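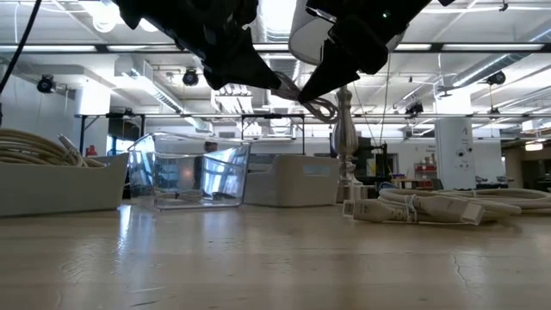 Surkau 开放日 流水账

十一月，下雨，八点四十出门。先说结论：值得去，但是别穿浅色鞋。

Surkau 是个造纸的老厂，在河边上，下了区间车还要走一段土路。导航把我带到了后门，后门锁着，绕了一大圈。门口排队的人比想像中多，好多带小孩的。门票两欧，给一张自己厂里抄的纸当票根，边上毛毛的，我夹在本子里了，回家发现压皱。

参观分批走，我赶上第二批。讲解的口音重，机器又响，大概漏听三成，下面凭笔记写，有错请指正。

先看备料。现在这家主要做棉浆，布边角料从纺织厂收，按颜色分，带扣子拉链的全挑出来。挑料是手工，长条桌，站着干。问了一句一天挑多少，没听清答案。味道有点像湿毛巾捂了两天，不算难闻，但是散不掉，外套到晚上还有。

然后打浆。打浆机叫 Heltinell，椭圆的大槽，中间一道隔墙，刀辊在一边转，浆在槽里一圈一圈地走。这台他们很宝贝，铭牌擦得锃亮。打多久看做什么纸：信纸打得久，水彩纸短一些，纤维留长一点，纸才有筋骨。讲解的舀了一勺浆兑水倒进玻璃杯，对着灯让大家看有没有疙瘩。土办法，旁边其实有仪器，他说仪器他也看，但先看杯子。

抄纸间最挤。两个师傅对着站，一个抄一个伏，节奏很稳，基本不说话。帘子入水、端平、前后一晃左右一晃，水沥下去，翻到毛毡上，揭起来，下一张。看着简单得很。后来体验环节我自己上，第一张中间一个洞，第二张一头厚一头薄，师傅看了一眼直接倒回槽里，没给我留面子。第三张算能看，水印也出来了，是厂标，一只鹭。体验要另外排队，等了很久，带小孩的建议一进门就先去排。

压榨没看到，设备在检修，拉了绳子。可惜，本来就冲这个来的，网上有人说那台螺旋压榨还是木架的。

晾纸楼在顶层，要爬木楼梯，窄，陡，下来的人和上去的人卡在一起，安排得不太好。上面倒是安静。两边墙全是可以开合的木百叶，靠开多少来调风，纸一叠一叠搭在绳上。绳子是牛毛的，据说不会在纸上留印。今天下雨，百叶关了大半，里面暗，拍照都糊了，索性不拍。我在上面站了十几分钟，听雨。全天最喜欢的地方。

再往后是检纸和包装。检纸要侧着光看，有斑点的归二等，便宜卖，我觉得二等的反而好看。这里还能看一本旧样册，叫 Coughlan 样册，收了 1196 张纸样，每张一小片贴在格子里，旁边写克重和日期，钢笔字。戴手套可以翻，我翻到几张蓝灰色的，说是早年给药房包药粉用的，现在配方做不出同样的颜色了，水变了。原话就是"水变了"，没展开讲，后面的人在催。

午饭在院子棚子底下，豆子汤加面包，汤不错，面包硬。座位不够，站着吃的。咖啡机坏了，只有茶。

下午有个小讲座，讲纸张修复，Cletoment 工作室的人来讲的，将近 19 分钟，挺短，但是内容比上午实在。记了几点：
补纸要选比原纸略薄的，不要一样厚，不然边上会硬，翻几次就从接缝断。
浆糊用小麦淀粉，现煮现用，隔夜的别心疼。
压的时候吸水纸要勤换，前面一个小时最关键。
胶带是大敌，透明胶尤其，宁可撕着放也别粘。
有人问家里的老照片受潮粘在一起怎么办，回答是先别动，拿去给专业的人看。等于没说，不过估计也只能这么说。

商店：二等纸按斤称，划算，我买了一捆，回家称了一下还多给了点。信封贵。笔记本封面好看但是内页居然是机制纸，问了才说，标签上没写，这点不厚道。刷卡机时灵时不灵，最好带现金。

厕所只有院子里一处，队伍长。寄存处没有，背包要一直背着，在抄纸间里很碍事，我就蹭湿了一片。

四点多走的，回程的车晚点，在站台上啃了剩的面包。

几个提醒，给明年要去的：
走正门，正门在桥那一头，别信导航。
地上全是水，防滑鞋，备一双袜子。
想看压榨的先打电话问在不在修。
晾纸楼趁早或者趁晚，中间那段人最多。
讲座不用预约，先到先坐，后排听不清。

纸样的照片等我整理好再补上来，先发这些。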